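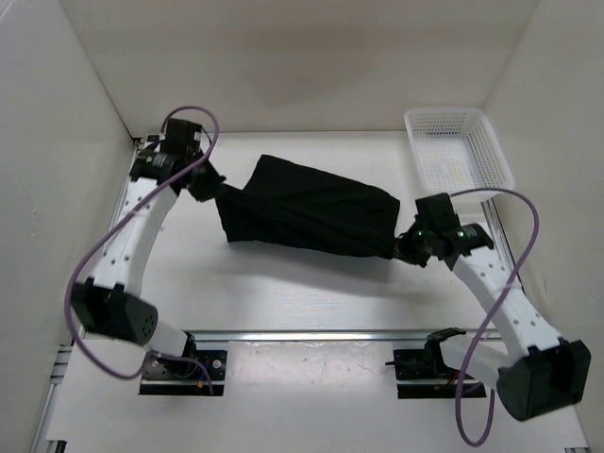 ## 4. Installing and Starting the Drying Cabinet

This section covers the Trilel drying cabinet with the standard vented back panel. For the condenser version, use Section 5. Read Section 2 (Electrical Safety) before you connect the power.

### 4.1 Location

The cabinet is 1,843 mm high with the feet fully screwed in. Leave enough clearance above it to lift off the top cover for filter access.

1. Choose a level floor that can carry the loaded weight given on the rating plate.
2. Keep the air inlet at the base clear of carpets, mats and stored items.
3. Place the cabinet so that the door opens fully. To move the hinges to the other side, see Section 7.
4. Check that the room has its own supply of fresh air. A closed closet is not a suitable location.

**Caution:** Do not install the cabinet in a room where solvents, fuel or spray paint are stored.

### 4.2 Leveling

1. Remove the kick plate by pulling its lower edge forward.
2. Turn the front feet with the supplied wrench until the cabinet stands upright.
3. Adjust the rear feet through the two access holes in the floor panel.
4. Close the door and look at the gap along the latch side. It should be even from top to bottom.
5. Tighten the locknuts and refit the kick plate.

Fit the wall bracket after leveling. The cabinet must not be used without it. The screws in the accessory bag are for wood studs only; masonry walls need a separate anchor.

### 4.3 Exhaust duct

1. Push the collar onto the outlet on the top cover and turn it clockwise until it clicks.
2. Slide the duct over the collar and secure it with the clamp.
3. Run the duct to the outside wall by the shortest practical path. Rigid metal duct is preferred.
4. Slope any horizontal run slightly toward the outside.

**Note:** Do not join the duct to a kitchen hood, a chimney or the exhaust of another appliance. If the run has more than 3 bends, fit the Jatell booster fan and set jumper J2 to EXT.

### 4.4 Power

The heater is rated at 2,000 W. Connect the cabinet to a dedicated grounded circuit that matches the voltage on the rating plate. Extension cords and power strips are not permitted.

After connection, the display shows `--` while the controller checks the sensors. It then shows the clock setting. If `E3` appears, disconnect the power and check that the door switch plug is fully seated behind the control panel.

### 4.5 First cycle

Run the first cycle empty. A slight smell from the heater is normal and should clear before the end of the cycle.

1. Hang the rails on the upper supports.
2. Set the dial to TIMED and the temperature to HIGH.
3. Close the door and press START.
4. When the cycle ends, wipe the inside with a damp cloth.

### 4.6 Loading

Spin items in the washer before hanging them. The cabinet has no drip tray, and water on the floor panel can reach the inlet grille.

- Hang long items at the back and short items at the front.
- Leave space between items for air to pass.
- Open out folds and turn pockets inside out. Thick seams dry last.
- Pull knitwear into shape by hand and dry it flat on the mesh shelf.
- Dry dark and light items separately the first time they are washed.

Use LOW for wool, elastic fabrics and anything with a printed surface. Use HIGH for cotton towels and bed linens. AUTO stops the cycle when the exhaust sensor reads dry air; a cabinet holding only one or two small items may stop early, in which case select TIMED.

**Caution:** Never dry items that have been cleaned with a flammable liquid, or items containing foam rubber.

### 4.7 Service counter

Hold FAN and START together to show the total running hours. The filter message comes on at 1,491 hours and stays on until it is reset.

1. Disconnect the power and lift off the top cover.
2. Replace the filter with the arrow pointing toward the outlet.
3. Refit the cover, restore power and hold RESET until the display goes blank.

Replacement filters are supplied by Gwynne under the part number printed on the filter frame.

Revised May 5, 2019. Technical review: Elin Gough, Elżbieta Malinowski.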